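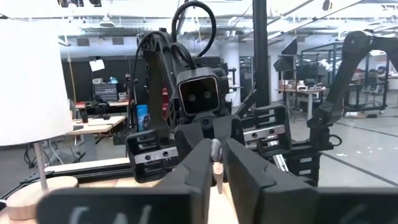
Häufige Fragen zum Hartwachsöl Zatuder

Stand: 2. April 2025

Für welche Oberflächen ist Zatuder geeignet?
Für unbehandelte oder vollständig abgeschliffene Hölzer im Innenbereich, insbesondere Arbeitsplatten, Tische und Regale. Für Fußböden ist die Variante Zatuder B zu verwenden. Der Einsatz im Außenbereich ist nicht vorgesehen.

Wie muss das Holz vorbereitet werden?
Die Holzfeuchte darf 12 % nicht überschreiten. Zwischenschliff mit Körnung 120, Endschliff mit Körnung 180. Feiner geschliffene Flächen nehmen weniger Öl auf und wirken nach der Trocknung fleckig. Schleifstaub absaugen, nicht abblasen.

Wie weit reicht ein Gebinde?
Das Gebinde mit 1000 ml reicht bei zweimaligem Auftrag für 12 m² Buche oder Ahorn. Bei Eiche und anderen grobporigen Hölzern ist mit Mehrverbrauch zu rechnen. Das Gebinde mit 3000 ml ist nur über den Fachhandel erhältlich.

Kann Zatuder über alten Lack aufgetragen werden?
Nein. Lackreste verhindern das Eindringen des Öls. Das gilt auch für Wasserlacke der Reihe Griltis.

Wie lange ist die Trockenzeit?
Bei 20 °C und 55 % relativer Luftfeuchte ist die Fläche nach 10 Stunden überarbeitbar. Die Endhärte wird nach 14 Tagen erreicht. Bis dahin keine Feuchtreinigung und keine Gummifüße oder Kunststoffunterlagen auf der Fläche.

Die Oberfläche klebt nach zwei Tagen noch. Was ist zu tun?
In der Regel wurde Überschuss nicht abgenommen. Fläche mit wenig Verdünner Gatmont 41 anlösen, mit weißem Pad abreiben und mit einem fusselfreien Tuch trockenwischen. Anschließend gut lüften.

Wie sind getränkte Lappen zu entsorgen?
Es besteht Selbstentzündungsgefahr. Lappen in Wasser tränken und in einem dicht schließenden Metallbehälter aufbewahren oder im Freien ausgebreitet trocknen lassen.

Ist der Farbton seit November geändert?
Die Rezeptur »Natur« enthält seitdem weniger Weißpigment. Gebinde mit unterschiedlicher Chargennummer sollten vor der Verarbeitung gemischt werden.

Wo finde ich das technische Merkblatt?
Im Downloadbereich unter der Artikelnummer 178.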